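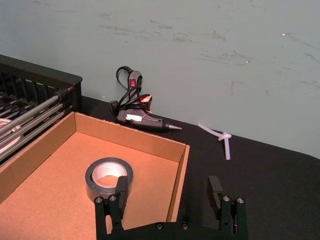
April, after lunch

Vondel slice no. 6 again. I finally got it down to something like proper thickness, and the quartz check grain has gone from yellow to that nice first-order grey, so I'm calling it done before I get greedy and polish the whole thing into the drain (see the March disaster). Chondrules look gorgeous in crossed polars! Two big barred olivine ones right next to the fusion crust, and a porphyritic one with a sulphide rim that I want Damian to look at before he heads off.

Counted along the long traverse this morning: 110 chondrules, 78 of them with clear outlines. The rest just melt into the matrix, and I wasn't game to put a boundary on them. That blurriness has me leaning towards type 5, maybe a 5/6, which is a bit of a shame as I'd put my money on a 4 when we first cut it. The olivine looks pretty even in colour too, but I won't trust my eyes on that until we've had probe time.
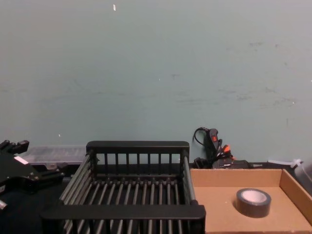

Hedvig reckons I'm being too quick with the 5, and that half my fuzzy outlines are weathering. She'd want feldspar grain sizes before writing any number on the label, and she says the slice was taken too close to the crust to speak for the whole stone.

Fair enough on the crust. I had another squint along the edge and there's rust staining in a good way, following the cracks, so she may well have me there. I'll cut another one from the middle of the mass – the Stolleck saw, slow feed, and no water this time, just the alcohol. Pramila has the blade booked until 9 tomorrow morning so I'm after her.

Epoxy: the new Idside stuff still bubbles if you rush it. I left this mount under vacuum a fair bit longer and only got one bubble, over by the label end where it doesn't matter.

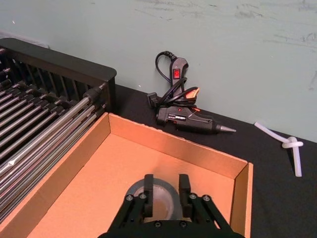
Duct tape in the cardboard box, gripper above.

To do: email Radosław about probe time, relabel the offcuts (my 6 looks like a 0, sorry everyone), find the small desiccator lid.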